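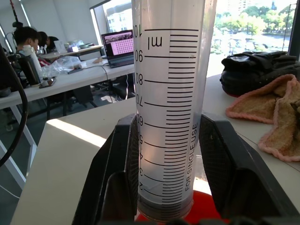
Garden tonics, then. Seaweed, worm juice, fish gunk, the lot. I've been grumpy about them for years and I finally have a quiet evening, so here's a thread. First gripe is the dose. You can put proper ml marks on a bit of clear plastic, long line every ten, short ones between, 100 up near the top, done. It's old technology. So why does every bottle on the tonic shelf say "a capful"?

April 15, 2021

A capful of what? The Kalix cap has a ridge inside it and then a second, fainter ridge, and the label doesn't say which one is full. I filled it to the first and got 5 ml. Filled to the brim it was 15 ml. So the person following the instructions is either on the right dose or triple it, and the bottle lasts a season or it lasts until the long weekend. Guess which one suits the people selling the bottle.

Before anyone jumps in: yes I know it's "hard to overdo it" with seaweed. People say that to me every time. If I can triple the dose and see no difference, I'd like to know what happens when I cut it to nothing. That seems like the obvious next question and it never seems to be on the brochure.

Which brings me to the brochure. "Loved in 4,000 gardens." I'd love to know how you find out you're loved in 4,000 gardens. Did somebody ring round? I'd guess it's bottles sold, and I've bought two bottles, so apparently I'm two of the gardens and I'm not in love.

Then there's the reviews. 444 of them on the site when I looked, nearly all glowing. I read a fair whack of them with a cup of tea. So many went "put it on in spring and everything took off!!" Mate. It was spring.

That's really my whole problem with this category. You buy the stuff when the weather's turning, you're suddenly out there every weekend, you're watering more, you're pulling weeds, you've probably chucked some compost down as well. Then the tomatoes grow and the bottle gets the credit.

I did try to be fair. In March I split my silverbeet row, tonic on the left half and plain water on the right, same can, same days. The left half looked a bit better. Then I remembered the left half gets the morning sun and the right half gets the neighbour's fence. So I've learned nothing except where the fence is.

Swapped sides after that. Then the snails came through and ate both halves with no bias at all.

Somebody will tell me one row of silverbeet isn't science. Agreed. But I went looking for the science on the Kalix page and what they've got is a photo of two pots, one large plant, one sad plant. No word on what the sad one was fed. No word on how long. Could've been a plant and its younger sister.
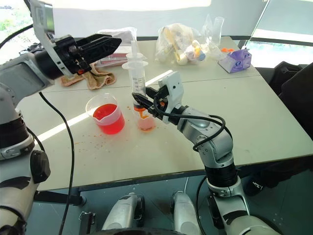
Upright syringe, marks down the barrel. Pale pinkish-orange liquid in the little cup.

Colour's another one. Tonics are nearly always dark brown, and I reckon that's half the sale. Brown looks like it's come from somewhere. If they sold it clear, people would hold it up to the light and start asking what they'd paid for. I have no evidence for this beyond standing in the aisle at the Navaldale nursery watching people give the bottles a swirl and nod.

I've done the nod too. I'm not above it.

Now the label. Nitrogen is so low on most of the ones I've looked at that it's basically a rounding error, and to be fair the small print usually says it's "not a fertiliser". Good, fine, that's truthful. But the big print says FEEDS YOUR SOIL. Pick one.

"Stimulates root activity" is my favourite phrase on the shelf. Activity. They could be doing anything down there.

Someone in the replies asks if I'm saying it's all a con. No. I think some of it might help a bit with transplants, and a few gardeners I trust swear by a soak for seedlings. What I'm saying is I can't tell from anything printed on the bottle, and the people who could run a decent test are the same people who'd rather print a sunflower.

Also had a reply from a person at the Ellwood plots, who says they all share one drum of homemade comfrey tea and it stinks out the whole block, but their pumpkins are enormous. I believe both halves of that. I'd still like to see the pumpkins from the year they forgot to make it.

Price. The small Kalix bottle is cheaper at the till and a lot dearer by the litre, and the shelf tag at my local only shows you the till price. The supermarket has to give you the unit price on baked beans. Would be lovely if the garden aisle caught up with beans.

And the concentrate "makes hundreds of litres" line only holds at the lowest dose on the back. At the "monthly boost" dose you get far less. At the "stressed plants" dose, less again. By the time you've read down to roses you may as well drink it yourself.

Please don't drink it.

What I'd like, if anyone from one of these outfits is reading: put millilitres on the cap. Put the unit price on the tag. Tell me what the control pot got. I don't think that's a big list, and I'd probably buy a third bottle out of sheer surprise.

Had one good experience, since I've been whingeing. The old produce store out at Flodham. I asked the bloke at the counter which tonic he'd use on citrus and he said he wouldn't, he'd mulch it and water it properly, and did I want a bale of lucerne. Cost me less than the bottle and the lemon's looking all right. Yes, I know. It's had decent rain as well. I'm trying to be consistent here.

A few people asking how I measure it at home. Medicine cup from the chemist, marked in ml, lives in the shed, has GARDEN written on it in texta so it never goes back in the kitchen. If you've got one of those caps with the ridges, tip it into something with real marks once and see what you get. I'm curious whether mine's typical.

Two replies so far. One got the same as me. The other says their cap hasn't got a ridge at all, just a smooth cap and the words "to the line".

Muting this for the night, beans need picking.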